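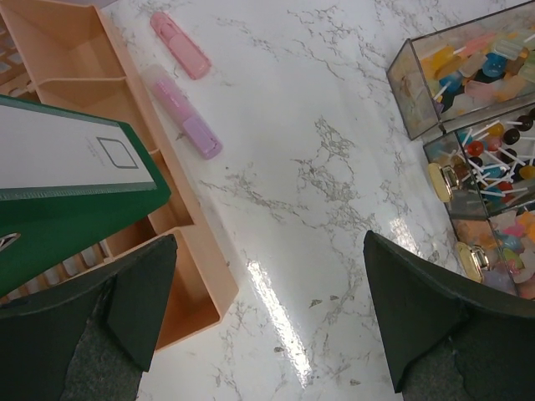 How many demonstrations does a two-armed tabletop task need before a learned policy is worth testing?

For the tasks in this paper we wanted several hundred clean episodes per task family, and we started testing policies once the first family had reached 383.

That number came out of practice more than theory. I had planned to stop much earlier, train something small, look at the curves and then decide whether to go on. But the early policies were so jumpy near the table surface that I couldn't tell whether they were short of data or whether I had been a bad teacher (some of each, I now think). So we kept going, and by the end of August the Plernen cell had logged 1211 episodes. Of those, 806 made it into what we call the Benítez set, and every result in the later sections was trained on that set or a slice of it.

An episode in our sense is one try at one instruction. The operator reads the instruction out loud, presses the pedal, does the thing with the leader arms and presses the pedal again. Reading out loud sounds fussy, and I argued against it at first, but it cut down on the sort of mistake where you've done six episodes of one task and your hands simply start a seventh when the screen is asking for something else. Our logger, Bukosico, stores the instruction, the joint positions of both arms, the gripper openings and the camera streams under one clock. If any stream falls behind, the episode gets a flag. We didn't try to patch flagged episodes afterward. I spent one long evening writing a script to do that, and the patched motion looked fine to me and awful to the policy, so out it went!

The objects are ordinary desk clutter: clear boxes and jars of small colorful pieces, a file holder, a binder, a paperback, the sort of stuff that ends up next to a keyboard. I like these objects for teaching because they cause trouble in different ways. Clear plastic is hard on the cameras, especially over a shiny patterned surface, and anything small and rounded wants to roll away from a gripper that closes a hair too fast. The instructions themselves are short. "Move the jar next to the box" is a typical one, and "put the small case in the organizer" is another. We never told operators which arm to use. If someone wanted to steady a box with the left arm and do the fine work with the right, great, and if the next person did it the other way around, that went into the set too.

I should say something about how we laid the table out, as two people have already written to ask. Between episodes the operator shuffles whatever the instruction mentions and leaves the rest alone. After every block the whole layout is changed, with some objects taken away and others brought in. We had a printed sheet of starting positions for the first week and then dropped it. People placed things on the marks so neatly that the policy learned the marks, and the moment a jar sat a few inches off it reached for the old spot with total confidence. Layouts made by hand are messier and harder to report in a table like a good methods section should have, but they gave us a policy that looked for things.

Lighting was left alone. The surface is glossy and throws bright streaks into the wrist views, and I did think about covering it with a matte sheet. In the end I kept the shine in. We wanted the policy to run on other tables later, including the second site in Dirnham, and plenty of desks have a shine to them.

Figure 3. The Plernen cell from the fixed camera, with the two arms mounted along the front edge and both grippers over the middle of the table.

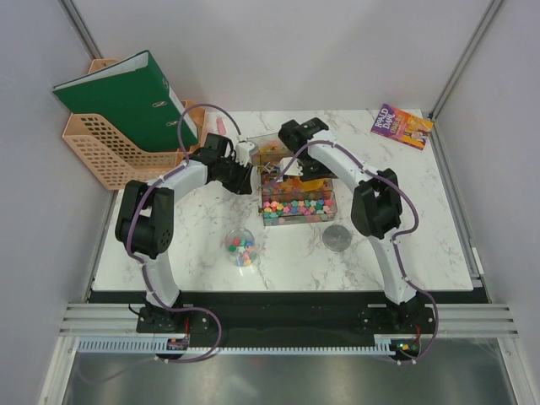
3.2 Choosing which episodes to keep

As Figure 3 shows, the two arms share the middle of the table, and that shared space is where most of our judgment calls came from. When both grippers are working near the same container, one of them tends to hide the other from the fixed view, and the wrist views have to carry the load. An episode that looks hopeless from above can be perfectly readable from the wrist, so we reviewed all the streams side by side before throwing anything out.

The rules for dropping an episode were simple. We dropped it if a stream was flagged, if the operator did a different task from the one on the screen, or if an arm stood still for so long that the pause was clearly a person thinking. We kept slow episodes. We also kept fumbles, provided the operator recovered and finished, and I feel strongly about this one. My first version of the set had every fumble removed, and the policy trained on it had no idea what to do after a missed grasp. It would close on air, carry the air over to the target and open up again, very politely.

Two reviewers looked at each episode on their own. They disagreed on 57 of them, nearly all over the thinking pauses, and we settled those by watching them together and talking it through. I'd hoped to turn those talks into a cutoff in seconds that somebody else could reuse. I didn't manage it. A two-second stop before picking up a thin case feels deliberate, and the same stop halfway through a lift feels like doubt, and a single cutoff treats them alike. The keep and drop labels are released with the set so that other groups can try something smarter.

One more habit that paid off was keeping a free-text note with each episode. Operators could type anything they liked, and mostly they typed nothing, but now and then we'd find "right gripper feels sticky" or "lid slid, went back for it". The sticky gripper note showed up a full block before the joint data looked strange to me, and I'd have kept recording bad grasps the whole time without it. Notes are stored in Bukosico as plain text and were never shown to the policy.

The set was frozen on December 8, 2021, and nothing has been added or relabeled after that date. Section 4 uses the frozen version throughout, with the training and held-out layouts split by block so that no table arrangement appears on both sides.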